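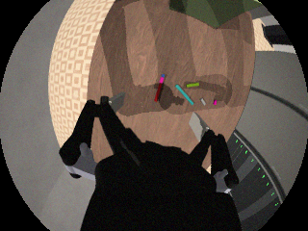 Thin sticks on round table, teleoperation vs. hand guiding

Forum: Teaching and Demonstrations

orkus_bench
Posted 9:14 pm

Hello all. I am collecting demonstrations for a pick task in simulation, with the wrist view and a two finger gripper. The pieces are thin colored sticks and some very small ones, lying on a round wooden table. I drive the arm by remote control from my desk with the Tirkora handle.

I have 146 demonstrations now. The long teal stick is learned quite well. The tiny magenta piece is a disaster - the policy goes down beside it, closes on nothing and goes up again very proudly. Should I record more of the same, or is my way of showing it wrong?

pale_heron
Posted 9:40 pm

How do you approach the small piece when you drive? If you correct left and right many times before you close, the policy learns the correcting and not the closing. I had the same with screws. I threw away all the nervous episodes and kept 43, and it became better.

orkus_bench
Posted 9:52 pm

Yes, I correct a lot. Wrist view is a fisheye, so near the border of the table everything is bent and I don't trust my eyes there.

gantry_mouse
Posted 10:05 pm

I don't agree with throwing away. Corrections are useful, the robot must see how to come back from a bad position. In our lab in Nostunbridge we trained with 1136 episodes, clean and ugly together, and the ugly ones helped. What you must cut is the waiting, when the operator is thinking and the arm stands still.

pale_heron
Posted 10:11 pm

With 1136 you can permit yourself ugly ones. He has 146.

gantry_mouse
Posted 10:13 pm

Fair. But then he should make more, and not less.

chidiac_fan
Posted 10:48 pm

Did you look at the shadows? The table has big dark and light stripes and there is a dark shadow lying under the pieces. If the light was the same in all the recordings, maybe your policy is aiming for an edge of the shadow. In simulation it costs nothing to move the lamp, so please try this before you record again.

Also I would say hand guiding is still the best teacher for small things. You feel the contact in your fingers. With a handle you feel nothing.

orkus_bench
Posted 11:02 pm

Hand guiding in simulation, how? I can't push an arm that does not exist :)

About the light, it is a good point. I never changed it.

chidiac_fan
Posted 11:09 pm

Sorry, I read too fast. I meant guide the real arm and replay the joint path in the simulator. We do it with the Chidiac arm. It needs a good calibration, I admit.

pale_heron
Posted 11:15 pm

For a piece so small the calibration error will be bigger than the piece. I would stay with the handle and lower the speed scale for the last part of the approach.

orkus_bench
Posted 1:27 am

Small report. I changed the light for every episode and set the handle to slow near the table. Made new demonstrations for the magenta piece only, and cut the waiting as gantry_mouse said. Training runs in the night. The 2 worst old episodes I deleted, the other ugly ones stay for now.

gantry_mouse
Posted 7:36 am

Please write also how the light grey piece goes. I suspect it has the same problem and you only didn't look yet.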